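Review: Tresico Course Evaluation System, Second Edition

Reading time: 3 minutes
Last updated: January

Print this page | E-mail this page

The Tresico course evaluation system is sold to business schools and other graduate programs that wish to replace paper forms at the end of each term. The Office of Academic Assessment used the second edition for one full term in the two-year management program. The license covered 88 course sections and 1450 enrolled students. This review records the findings of the office and is intended for department chairs considering the product for their own programs.

Setup

Installation was completed by the registrar's technical staff in a single afternoon. Course lists are imported from a spreadsheet, and the system accepted ours after two column headings were changed. Cross-listed courses caused more difficulty. A seminar offered jointly with the school of public policy appeared twice, and students in it received two invitations until the duplicate was removed by hand. The manual mentions cross-listing only in an appendix.

Evaluation forms

The standard form contains 30 questions, and schools may remove or reword any of them. We recommend doing so. Several items assume a lecture format and make little sense for a course taught by the case method, where a large share of the grade rests on class discussion. Our faculty rewrote the section on participation and added one open question on the usefulness of the cases.

Students may complete the form on a telephone or a computer and may save a partial response. Comments are limited to 600 characters. A number of students found this too short — particularly those writing about team projects — and the limit cannot be changed by the school.

Reports

Instructors receive a report after grades are submitted. The summary page is clear, and the comparison with department averages is easy to read. Small sections are handled with care: the system withholds scores when few students respond, which protects anonymity in doctoral seminars. Deans and chairs see a separate view with results across several terms, although results from the earlier Kukico system had to be entered one course at a time.

Support

Questions sent to the vendor were answered by the next working day. The help desk keeps East Coast hours, and calls after 5 p.m. go to a recording. Programs that teach in the evening should take this into account.
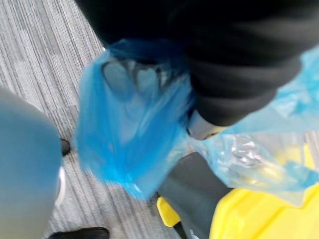 Blue plastic bag near a carpeted floor.

Cost and comparison

Tresico charges by enrolled student, with no separate fee for instructors. The Gretex product, which the office examined last year, charges by section and would cost less for a program with large classes. Its reports are plainer, however, and it does not offer the view for chairs.

Recommendation

The office recommends the system for programs with more than a few dozen sections per term. Departments with many cross-listed courses should request a trial import before signing. Requests to view a sample report may be sent to the Office of Academic Assessment, Mudaliar Hall.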